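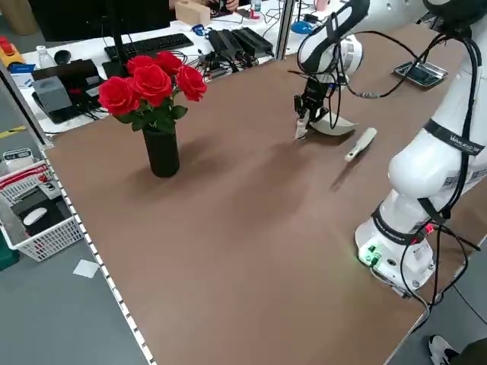

Grandthorpe Tabletop Task Kit, student edition

Product code GT-93
Supplied by Kerkby Educational Equipment
Page revised 21 June 2020

The Tabletop Task Kit is a set of household objects and printed task sheets for clubs and classes that already own one or two bench-mounted arms. Arms, grippers and controllers are not supplied. The task sheets were written by Hortensia Domínguez for the Herkell student robotics competition and follow its table-clearing category.

Contents
Task sheets, 20
Score pads, 2
Object set (see below)
Storage crate with lid

Object set
Every object is an ordinary household article. Grip points have not been modified and no markers are fitted – teams entering the Herkell category must work with standard handles and rims. The two-arm sheets pair a flat item with a handled one. A square stainless-steel tray is held by its edge in one gripper and a cream plastic dustpan by its handle in the other, with the small oval bin standing open between them. Steel reflects whatever is over the table, so teams using vision should allow time for exposure settings before a scored run.

Single-arm sheets
Sheets 1 to 8 need one arm and may be attempted in any order. Sheet 9 onwards assumes two arms with overlapping reach.

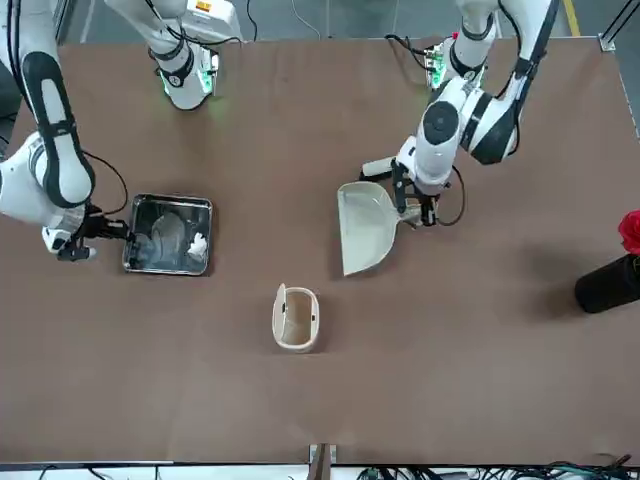
Scoring is by object, with a deduction for each item knocked over or pushed off the table. Litter left in the tray does not count as cleared, and a crumpled tissue like the one in the steel tray scores only once it is in the bin. The lid may be opened by hand before the run. Teams may choose which arm takes which object, but must declare it to the judge first.

Class use
Yusri Nugroho ran the sheets with the Türkmen after-school club in June and recommends a 50 minute session per sheet for new groups. Experienced groups can fit in two.

Replacement items
Tray, dustpan and bin are sold separately. Score pads are sold in packs of 2. Tissues are not supplied.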